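**Multi-finger hand or two-jaw gripper for tabletop pick and place? Trying both in simulation first**

Posted by Ruwan Akanda, 22nd February

We have money for one end effector and two people who disagree about it. The job is dull: pick up fruit and crockery from a worktop, put it down somewhere else, don't knock anything over. Our supplier, Grolldale, is pushing their multi-finger hand hard. I'd be happier with the Wusex parallel jaw, which costs a quarter as much and has hardly anything in it to break.

Before we spend anything I've been running both in simulation on the same kitchen counter layout. The hand looks good in the renders, but I don't trust how good. Fruit seems to stick to the fingers in a way I've never seen fruit do. Has anyone gone from sim to a real counter with one of these? Did the ranking hold up?

Arm is a Tikkanen, controller is whatever came with it.

---

**Tegan Ashby**

I'd be suspicious too. We did much the same comparison in December and the hand won easily in sim, then lost most of its lead on the bench. Two things were behind it.

First, friction. The default contact settings we started with were far too generous. Turn the finger friction down until you get some failures on a lemon, then compare. If the hand only wins at the high setting, you've learned something about the setting.

Second, plates. Everybody tests fruit because fruit is easy for either gripper. A plate lying flat is much harder. The jaw needs to get one finger under the rim, and if there's another plate or a charger underneath it has hardly any gap to work with. The hand can hook a rim with several fingers, but ours tended to drag the lower plate along with the top one. We ran four layouts and the stacked plates were the only one that told us anything.

Also check where the wrist ends up. A hand is bulky, and people plan for the fingertips and forget the rest.

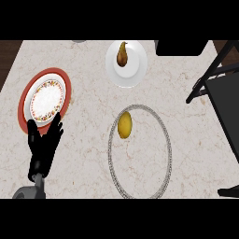
With a pear on one plate and a lemon lying inside a metal ring, you've got two quite different grasps before you even get to the crockery. The pear can be taken from above by the fatter part. The lemon is the one I'd watch, as the ring limits how low and how wide you can open near it. Try it with the jaw at several wrist angles before you write the jaw off – ours only managed it from one side, but it managed it every time.

I'd also log the misses separately from the drops. The sales sheets lump them together, and they point to different faults.

---

**sparebolt**

just get the jaw. we had a fancy hand on loan for 2 weeks and spent most of it recalibrating fingers. never did find out if it was any good

---

**Ruwan Akanda**

Thanks both. I turned the friction down last night and the hand's lead shrank a lot, though it's still ahead on anything round. I haven't redone the stacked plates yet. Grolldale say the Tratard plugin models contact properly and I should use that instead of the built-in one. They also sell the Tratard plugin, so I'll be running both and comparing them myself.

Tegan, what friction value did you settle on in the end, and did you use the same one for the crockery as for the fruit?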